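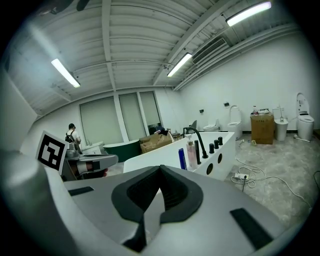

设备采购与预算 第7讲
机器人与手持夹爪：报价单以外的钱

本讲义供10月21日课堂使用。上一讲讲的是折旧和残值，还没看完的同学请先把那一讲的表格过一遍，今天会直接用到。

先说我的立场，省得大家猜。我对“先买一套回来，用起来再说”这种采购理由基本不信。机器人这一类设备，演示好看，单价这几年也在往下走，申请人很容易觉得风险不大。可是我经手或者旁听过的项目里，超支的地方很少在主机上，多半在申请书里写着“其他”的那一行。今天整讲就讲“其他”。

一、到底在买什么

同一份申请里常常混着三样东西：硬件、软件使用权、用这套硬件干出来的活。三样的计价方式不同，归口部门不同，出了问题找的人也不同。

以示范动作采集为例。一个单位想让机械臂学会在卫浴环境里拿瓶子、拧旋钮、擦台面，就得先有人拿着手持夹爪把这些动作做很多遍。申请书上写的是“采购夹爪若干”，领导批的是夹爪，单位真正需要的却是合格的动作记录。夹爪到货以后没人用，或者用了以后记录不合格，账面上采购已经完成，目标一点没动。

所以审申请的时候，第一个问题请问申请人：如果这批设备准时到货，一切正常，一年以后你交出来的东西叫什么名字，用什么单位计量？答不上来的，退回去。答“能力建设”的，也退回去。

顺带提醒，“平台”这个词在申请书里出现得越多，越要去看附件。附件里如果只有宣传册，那就等于没有附件。

二、报价单怎么读

课堂案例用Ibarra项目。背景很简单：一家做卫浴产品测试的公司想自建动作采集能力，供应商Plurik给了一份报价，负责谈判的是公司采购部的Aurelio Medrano。报价单原件发在课程资料里，金额已经遮掉，因为今天要看的是结构。

请大家对着原件找下面这些地方。

“含标准软件”。标准软件包括什么？导出格式限不限？如果导出的文件只有Plurik自己的工具能打开，那么以后每换一次处理流程，都要看供应商脸色。Medrano第一轮没有问这一条，第二轮问了，对方的答复是“可另行商议”。在采购语言里，“可另行商议”就是要收钱，请直接在预算里给它留一行。

“首年维护免费”。首年从哪一天算起？从发货、签收还是验收？这三个日期之间可以隔很久。Ibarra的场地迟迟没有准备好，设备在库房里放着，免费维护期照样往前走。

“数据合格率可达85%”。“可达”是什么意思，在谁的场地、由谁操作、按什么标准判合格？供应商的测试条件没有写。我不是说这个数字是假的，我没有证据。但没有测试条件的百分比不能进预算公式，只能写在备注栏里。

“可兼容主流机械臂”。请供应商把型号一个一个写出来，盖章。写不出来的，按不兼容处理，转接件和调试费自己估。

“建议配置”。供应商建议的数量往往刚好卡在某个折扣档位上。请申请人自己先算需要几套，算完再看建议配置，顺序不要反。

三、场地费用

采集和演示不同。演示可以在供应商的展厅里做，灯光、地面、网络都是别人调好的。采集要在自己的场地里一天一天做下去，场地的每一个毛病都会变成工时。 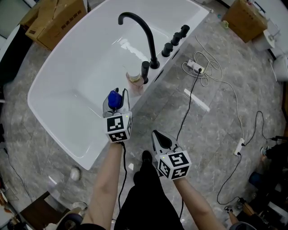 电源和走线是最容易漏的一项，原因是申请人总觉得插线板不算设备。单个插线板确实不贵，值得算的是它带来的后续支出。看浴缸右边那片地面：白色线缆缠成一团，旁边一个白色插线板，再往右还有一个，黑色的线从上面拖出去；操作的人两手各拿一只夹爪，左边那只自己也垂着一根黑线。预算表里如果只有夹爪，这些线由谁整理、要不要加线槽、要不要换吊装供电，就全都没有出处。等到安全检查的人要求整改，钱只能从培训费里挪。我建议凡是双手作业的采集项目，供电和走线单独列一行，由设备部门现场看过以后填数，申请人不得自己填“利旧”。

样品和道具也归在场地里。浴缸、马桶、龙头、瓶子、纸箱，看上去是公司现成的东西，从库房里推过来就行。问题有几个：占用期间这些样品还能不能销售，用完以后算不算损耗，搬运算谁的工时。Ibarra的做法是全部按“借用”处理，借用单上没有归还日期。到了盘点的时候，仓库认为东西丢了，项目组认为东西还在，两边都有理。请把归还日期写上。写不出归还日期的样品，按领用处理，成本进项目。

还有照明和遮光。很多采集依赖摄像头读标记，光线变化会不会影响识别，要问供应商要测试记录，口头说“影响不大”不算。需要加装遮光帘、更换灯管的，放进场地改造。不需要的，请供应商书面写明不需要。

最后是面积。申请人报面积的时候习惯只量设备和操作者站的那一块。实际上要有人绕着走，要放待用的样品，要放拆下来的包装箱，还要给进来看热闹的领导留个站的地方。请按实际摆一遍的结果报，摆的时候拍照留底。

四、人工：最大的一行，写得最短的一行

申请书里人工那一栏，我见过最短的写法是“由现有人员兼任”。

现有人员原来在干什么？如果他们原来有活，兼任就意味着那边的活要停，或者要加班。如果原来没有活，那是另一个问题，不在本课讨论范围内。

Ibarra项目的采集计划是约1,000小时。这个数字是项目负责人Cempaka Osman提的，我问过她依据，她说是参照供应商的建议。那么供应商的建议依据什么？没有回答。我们就当这个数字是对的，往下推。

推的时候请把下面这些时间分开：

准备时间。摆样品、开机、连接、校准。
有效操作时间。人手拿夹爪真正在做动作。
复位时间。瓶子放回去，旋钮转回去，东西擦干净再来一遍。
检查时间。看记录能不能用。
重做时间。不能用的重新来。

“采集小时”说的是哪一种？供应商说的往往只有第二种，财务付工资却要付全部。两者之间差多少倍，必须用自己的人、在自己的场地里试出来。不要问供应商要这个倍数，他没有义务为你们的人负责。

试的方法很土：找一个从没碰过设备的同事，给他一张任务单，旁边坐一个人记时间。Ibarra在五月做过一次试录，一共录了149段，由Aqeel Lodhi逐段复查。复查表我放在课程资料里了，请特别注意“不合格原因”一栏，里面有不少写着“不清楚”。“不清楚”是要花钱的：原因不清楚，培训就不知道培训什么，下一轮重做的比例也降不下来。

五、手指、垫片和其他小件

夹爪的本体可以用很久，接触物体的部分不行。凡是软的、透明的、贴上去的、卡上去的，一律当耗材看，寿命由供应商书面给出，给不出就自己测。

有几个常见的坑。

第一，左右手或不同批次的夹指样式不一样。样式不同，备件就要分别备，库存翻上去，申请人通常只按一种算。采购前请把每只夹爪的夹指型号抄下来，逐一核对备件编号。

第二，标记块。带黑白图案的标记如果磨花了、贴歪了，能不能自己打印一张补上？有的供应商允许，有的要求返厂重新标定。返厂期间用什么顶上，也要有答案。

第三，起订量。小件单价低，一问起订量，够用好几年，而那时设备大概已经换代了。请按起订量算总价，单价只作参考。

第四，税和运费。跨境采购的小件，运费超过货款并不稀奇。能合并下单的合并下单，合并不了的，在预算里老老实实写两次运费。

Knut Kleinschmidt给我们做过一次讲座，他在Pisville管过几年设备库，当时有同学问备件该按主机价格的百分之几来备。他的回答是他从来不用百分比，只看“坏了以后会停多久”。我同意这个思路，也请大家在作业里按这个思路写：每一种小件，坏了以后停几天，停一天损失多少工时，两个数相乘，再和备件价格比。停工损失小的，坏了再买。
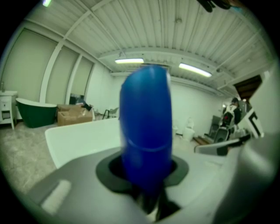 六、租、买、还是外包

很多同学的第一反应是先租。租当然可以降低一次性支出，但请把合同读完。

租赁合同里的押金、磨损赔偿和最短租期，加起来可能让“先租来试试”变成“先付一大笔再试试”。磨损怎么认定尤其要看清楚：浴室类场景里夹爪会碰到硬边、金属件和瓶子，划痕算正常使用还是算损坏，合同如果没写，就按算损坏来估。

外包是另一条路，由服务商派人派设备来录，你们按合格记录付款。Ibarra拿到过Javilum的一份外包方案。它的好处是计价单位和目标一致，录不合格不付钱。要怀疑的地方也有：谁来判合格？方案里写的是“双方确认”，没有写双方意见不一致时怎么办。另外，录下来的内容归谁，服务商能不能转卖给你们的同行，方案里只字未提。没提的事情，按对方有权处理来理解，然后去谈。

三条路要放在同一张表里比。比的时候，分母必须相同，统一用“每一条合格记录的全部成本”。我见过拿购置总价和月租金直接比的表，那张表没有任何意义，居然还过了会。

公式写在这里，大家抄一下：

每条合格记录的成本 =（设备分摊 + 场地 + 人工 + 耗材 + 软件 + 外部服务）÷ 合格记录条数

设备分摊按上一讲的方法算，残值请写零。有同学会说残值写零太保守。这类设备更新快，二手买家很难找，我宁愿表难看一点。谁能拿来一份书面回购承诺，谁就可以按承诺的金额写。

七、验收和付款节点

付款节点是买方手里唯一有用的东西，签收时付清等于把它扔了。

建议分段付：到货点验付一部分，在自己场地连续运行付一部分，自己的人员独立完成任务后付余款。“独立完成”要写明供应商人员不在现场，也不在电话另一头。

验收条款里请避免使用“运行正常”“性能稳定”“满足使用要求”。这几个词谁都能签字，谁也追不了责。可以写的是：指定的任务、指定的样品、指定的操作人、连续做多少遍、允许失败多少遍、失败怎么认定。样品要由买方提供，当天开箱，不接受供应商自带的。

Faustino Cortés在Ibarra做内部审计，他审验收材料有一个习惯，先看签字时间，再看运行日志的时间。签字早于日志的，整套退回。这个习惯请大家学过来。

关于延期：场地没准备好导致的延期，供应商没有责任，不要指望扣他的款。这也是为什么第三节要放在采购之前做。现实中的顺序经常是反的，设备先下单，场地再找，人最后定。遇到这种项目，请在评审意见里把“顺序不当”写成正式意见，口头提醒没有用。

八、讨论题与作业

课堂讨论，分组进行：

Ibarra的申请书里把采集目标写成小时数。请改写成可以验收的目标，并说明改写以后哪几项预算要跟着变。

假设场地要在采集中途腾出来给别的部门用，三条路各自会多出哪些费用？哪一条损失最大？

供应商愿意降价，条件是取消分段付款。你接受的最低降幅怎么算出来？不要只写一个感觉上的数。

书面作业：

从课程资料里任选一份设备申请，把“其他”一行拆开。每一项要有数量、单价来源和负责填数的部门。单价来源写“网上查询”的要附页面打印件。估不出来的项目保留空格并注明向谁询价，不要为了凑齐表格编一个数，编的数我一般看得出来，看出来按该项零分计。

另交一段文字，说明你会不会批准这份申请。写“有条件批准”的，条件要能核查。

阅读材料：Ibarra报价单（遮去金额版）、试录复查表、Javilum外包方案节选。复查表的电子版排序有误，以纸质版为准。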